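January, gone midnight

Should be asleep. One more go at Clostero first, then bed. Said that at 11.

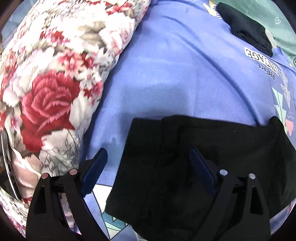 Anyway the Golestani update finally dropped. 42 minutes to download, on OUR wifi, could have cried. New character is the little sister, Hamudix, who up to now only stood in doorways and said cryptic stuff. Now playable!! Tiny, fast, hits like a lorry. No story chapters of her own though, just arcade and versus. Bit of a swizz.

Lost 2 matches to Farhad Nikzad straight off. He'd been practising all afternoon, the rat. Won the third. He says lag. Not lag.

Her theme tune is stuck in my head, the plinky bit before the drums come in. Want the soundtrack but it's import only and postage is daft.

Tried the Zasenen stage on hard. Got to 375 on the combo counter then pressed the wrong shoulder button like an absolute muppet. Thumb hurts. Will try swapping the dodge to the left side tommorow, Farhad swears by it.

Still need 30 more tokens for her winter coat outfit. Prob two evenings if I skip teh side quests.

Alarm at seven. Ugh. Ring Mum back, buy milk.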